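Feb 21, 2026
Maple board, blue bench

Back to the board. Juwita Chong left a note on the shelf saying the Rellness oil "seals for life", copied off the tin as far as I can tell. I don't believe any oil seals for life. It soaks in, it goes off, you do it again. But we have the tin and we have the board, so it gets a fair go.

Starting weight 1071 g on the kitchen scales. Those scales have been wrong before. Put it on a second time after lunch and got the same number, so I'll use it, but I'm not going to argue over a gram or two either way.

Sanding: the front half went up to 600, the back half was left as it came from Lorkus. Syahrul Krishnan thinks the finer side will take less oil and stay cleaner. Could be. I think it will feel nicer under the hand for a fortnight and then feel like every other board. He has promised to use it properly, onions and bread, and not keep it for best, which is what happened to the one in August. That one came back looking lovely and told us nothing at all.

The two tan strips bother me more than the finish. They run the full width with the rest, same direction, and I had assumed they were a bit of decoration. Syahrul says it's only colour, heartwood next to sapwood. Lorkus call the whole thing "selected maple" and leave it there. If the darker strips move differently from the pale ones we should feel it at the glue lines with a fingernail before we ever see it. Felt nothing today. Will check the same lines again after the first wash, same fingernail.

Flatness. Straightedge across the grain, both faces. One corner lets a 2 mm feeler under it, the others don't. Turned the straightedge round to make sure it wasn't the straightedge (it wasn't). Then I tried the board on the perforated bench and couldn't get it to rock, which I distrust. The bench is made of panels with seams between them, and a seam in the right place could be hiding a twist. Somebody ought to try it on the stone slab by the sink. Probably me.

The good thing about the blue bench is air. With all those holes the underside isn't shut in as it would be on a solid worktop, and most of the warped boards I've met were left flat on something solid while one side dried. The Tambunan handbook says to dry on edge and never flat. Fine, but who has room to stand a board on edge in a small kitchen? I'd like the flat-on-holes result next to the on-edge one before repeating that advice to anybody.

Smaller things went along the back, the little red cylinder forward of them, and the broad front part stayed clear for working.
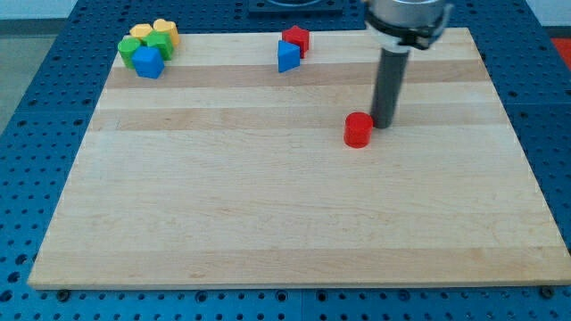

Does a maple board need oiling before its first use?

It is better to oil it first, with a thin coat left overnight and the surplus wiped off, and then to oil it again whenever the wood starts to look pale and dull.

Oil measured out: 100 ml into the jam jar, lid on. That is far more than one board wants. Whatever is left goes back on the scales so we know what went in, less whatever the rag drinks. Juwita says to ignore the rag. I'd weigh the rag.

Plavari sent a beeswax paste as well. Haven't opened it. One thing at a time, or we'll be guessing which of them did what.

Still to do:
Stone slab check for the twist.
Oil both faces — and the end grain, which we skipped last time.
Ask Lorkus what glue they use. I asked before and got a brochure.
Pencil a mark on the corner that lifts.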